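Gommont Hoani hand-held gripper, review, 07/08/2023

The Hoani records demonstrations by hand, with no arm attached. Ours came with two spare fingertips and a 48-page manual. Charging took longer than stated – plan on overnight. We logged 300 picks over 15 sessions. Forks and knives are fine. Thin round stock rolls in the tips, and the trigger spring is too stiff for long sessions. Export to Cellico worked on the first try.

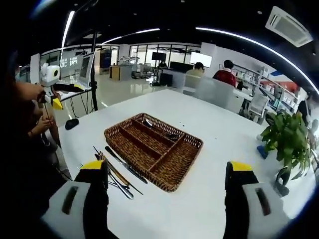 Brarkano Manipulation Group
Cutlery sorting into a woven tray, one spoon placed. Overlapping pieces need a slow approach.

Worth buying if the spring is changed.

Győző Magyar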